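Notes from the August visit to Skemcombe, typed on the train so excuse the state of them.

Draver had the simulation room, ground floor, past the canteen. Every arm job gets run on screen before a real arm is let near it. We'd been promised a drawer opening demo. Got a fault instead, far more useful. 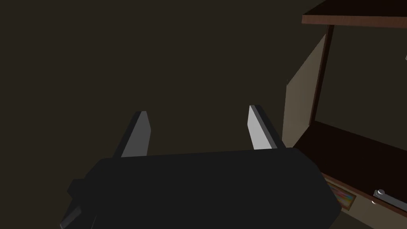 The fault is a late stop. Controller is told to halt, carries on for 375 milliseconds, then halts. Limit is 200. In a simulated kitchen no harm done, on a factory floor with fingers nearby it's a reportable matter. Drawer fronts are the jobs they worry about most, a bar handle like the silver one on that cabinet is easy to hook and hard to let go of if the stop comes late. They had 19 late stops logged when we arrived. Three more while we stood there. Coffee went cold.

Cause, as far as they'd say: the Zalari update changed how stop messages queue up behind camera data. Messages used to jump the queue, now they wait thier turn. Old version goes back on tonight. Real arms locked off until then, keys in the office, which I was glad to hear.

Asked if the sim could be wrong and the arms fine. Possible. They're not betting on it.

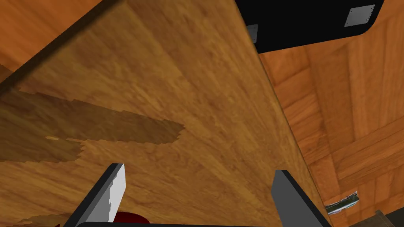 Campos disagreed with the roll-back, saying the old version had its own trouble with stops and all they'd be doing was swapping a fault they understood for one they'd forgotten. Wanted a seperate line for the stop signal, wired, nothing else on it. Bit of a silence after that. Costs money, obviously.

I'm with the wired line. To chase: copy of the log, date for the retest, and whether our own two cells took the same update.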